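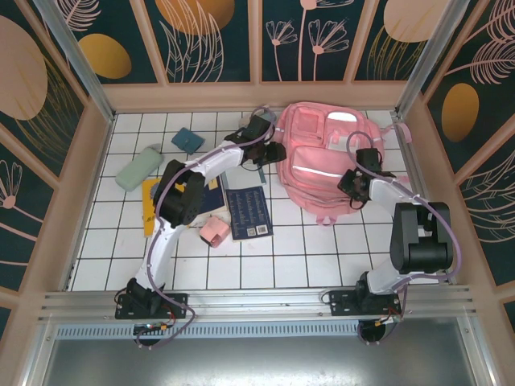
Gitance signs off on new office floors for Celtel

Work has finished on the second phase of the office refurbishment at Celtel, with the building handed back to the company on 8 Nov 2021. Gitance was the main contractor for both phases.

The second phase took in two upper floors that had not been touched since the building opened. The old layout was mostly closed offices along the windows, with a dark corridor running down the middle. Most of those partitions have been taken out. Staff now sit in open areas on the window side, and the meeting rooms, print rooms and storage have been moved in toward the core of the building.

There are 8 meeting rooms across the two floors, all with glazed fronts and acoustic ceilings. The larger of the two kitchens has a long counter and booth seating and can be opened up to the space next to it for staff events. A quiet room and two phone rooms were added late in the design stage after a survey of the people who would be using the floors.

"The first thing people asked for was daylight and the second was somewhere to take a call," said Jordan Wragg, project manager at Gitance. "We moved a couple of walls on paper before we moved any on site, and that saved us a lot of trouble later on."

The company kept working in the rest of the building throughout. Noisy work was done before 8 a.m. or in the evening, and deliveries came in through the rear loading dock. One stairwell was closed for part of the job while the fire doors were replaced.

The lighting was supplied and installed by Dela Peña. All of the old fluorescent fixtures are gone, and 573 new LED fittings have been put in, with sensors that dim them near the windows. The air handling units on the roof were kept but got new controls and filters. Ductwork on the lower of the two floors had to be rerouted when a beam was found to be deeper than the original drawings showed - this added a little time to the ceiling work but did not move the handover date.

Furniture was a mix of old and new. Desks in good condition were cleaned, fitted with new tops and used again. The carpet tile from the old corridor was lifted and sent for recycling.

Narayanan Menon, facilities lead at Celtel, said the move back in would be done one department at a time. Finance goes first, followed by customer accounts and then the legal team.

"We have people who have been in temporary space on the ground floor since the spring, so they are ready to go up," he said. "There is a short list of snags, mostly paint and door closers, and the crew is still here working through it."

The design was by Risham, which also drew up the first phase. Guangming Zheng led the design team, with Jomar Barredo handling the interior finishes.

A third phase, covering the reception area and the front entrance, is now being priced. Gitance expects to start stripping out the old reception desk in December, and visitors will use the side entrance while that work is going on.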